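27 Nov 2025

Budget season again, and I've eaten leftover pie for lunch at my desk, so this entry is going to wander. The form wants one number for next year's equipment, and I've got a notebook full of crossed-out ones.

I spent the morning next to the two-arm cell with my coffee, writing down everything we touch in a normal day. I wanted to budget from the work this time! Last July I did it from a catalog, and I ended up asking for a nice shiny controller upgrade and forgetting fingertips completely. Fingertips! We ran out and I had to go beg for money over what is basically a bag of small parts. Never again, or at least not this year.

So, the things on the table. Keys, rings, scoops, little stuff from the junk drawer and the toy aisle. That part of the budget makes me laugh every time. I can fill a whole shoebox for less than the shipping on one bracket, and the shoebox is where all the interesting problems are. 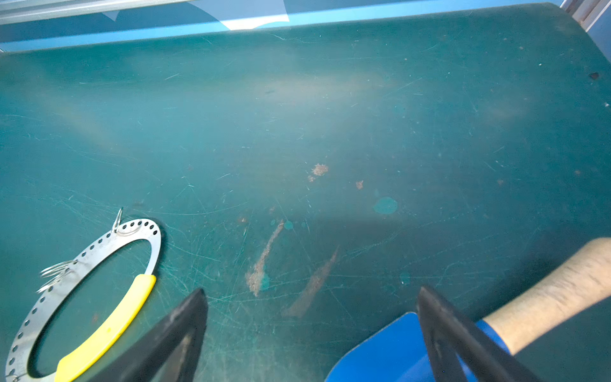 I put down 94 dollars for props and I don't think anyone will argue. The mats are a different story. I want two new ones, one to use and one to keep rolled up in the closet, and I know I'll be asked why a table needs a spare. My plan is to slide it in under consumables and say nothing. (If you're reading this over my shoulder, hi, please sign it.)

The big line is the arms. We've got quotes from Ratel and from Kemus, and I've read both so many times I could recite them. Ratel is cheaper up front, but the service plan is separate and the wording about "wear items" makes me nervous. Is a gripper a wear item? Is a cable? I wrote and asked, and I got back a very friendly message that didn't answer either one. Kemus costs more, but it includes a swap if a joint goes bad, and the lead time is 5 weeks. Ratel says 23 weeks! That's practically a school year. I'd have to explain a purchase that doesn't show up until everybody has forgotten we asked for it.

There's also the question of whether we need a second pair at all. I keep going back and forth. One pair means everyone lines up behind everyone else, and if one arm is down, the two-handed tasks are down too. Two pairs means more of everything: rails, boards, mats, power strips, and a person to look after it (me, it's going to be me).

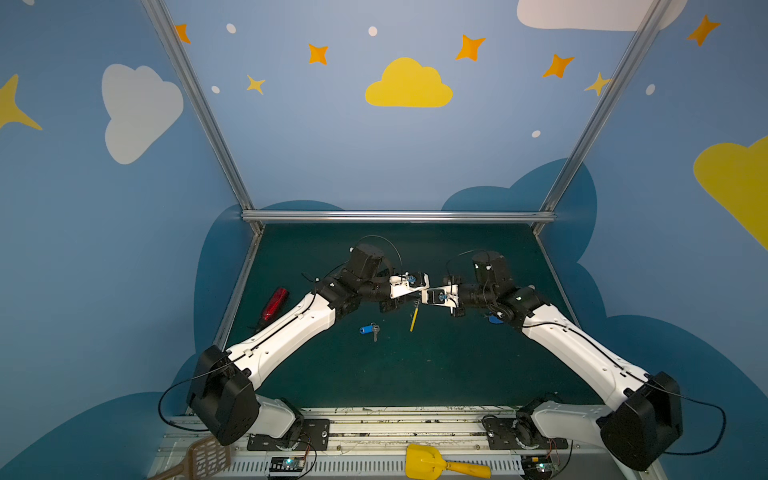 Cables are the other thing I always leave out. I price the arm and the gripper, I feel very grown up, and then I need a longer cable with some connector I've never heard of, and it costs as much as dinner for two. This year I gave cables their own line. I doubled what I thought was reasonable and then added a little more, and I'm at peace with it.

Nieto came up too, for the frame. They sent a price for another enclosure with the same aluminum extrusions, cut to length with the hardware bagged up. I'd love to cut it ourselves and save the money, but I remember how long that takes and how sore my hands get. Paint we can do on our own. I'm leaving paint out of the form completely and I'll just buy it.

After lunch I went back over and started on spares, and that list got long fast. Fingers, screws for the fingers, camera modules, those little boards on the front. I'm asking for 6 sets of fingers. It looks greedy written down, but so does anything when you've been typing numbers since breakfast. 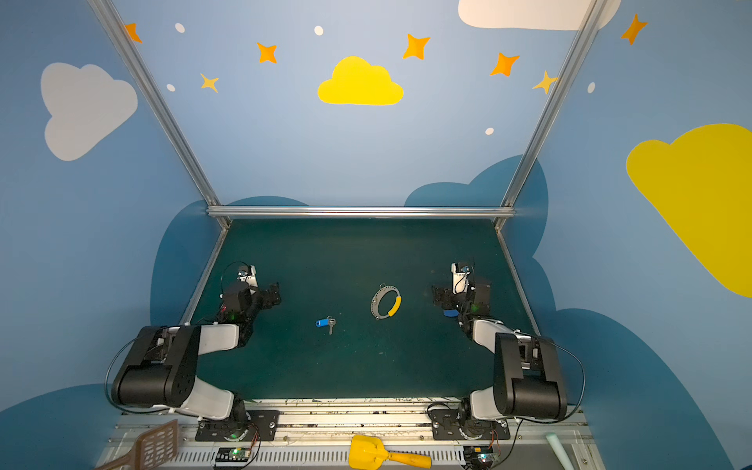 Flimdale Manipulation Lab, Equipment and Planning

I do like seeing our name at the top of the form. It makes the whole thing look as if somebody serious filled it in.

Then comes the box called "justification," where I always freeze up. I wrote three paragraphs about throughput and deleted them. What I really want to say is that small metal things are hard to pick up and harder to hand around, that we want to work on it every day, and that waiting on parts is the most expensive thing we do even though it never gets a line of its own. I ended up writing pretty much that, with a few longer words thrown in. We'll see.
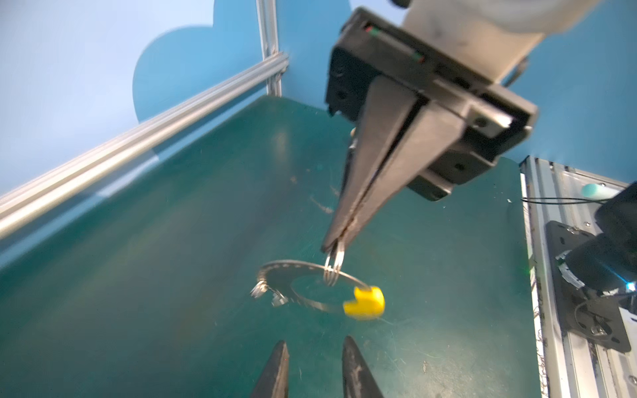

Still to do before I send it

Write to Ratel again and ask about grippers and cables in two separate questions, so they can't skip one.

Ask Kemus if the price holds past the new year.

Get Nieto to add corner brackets to the quote. I'm pretty sure they're missing.

Move the spare mat to consumables. Quietly.

Buy more pie.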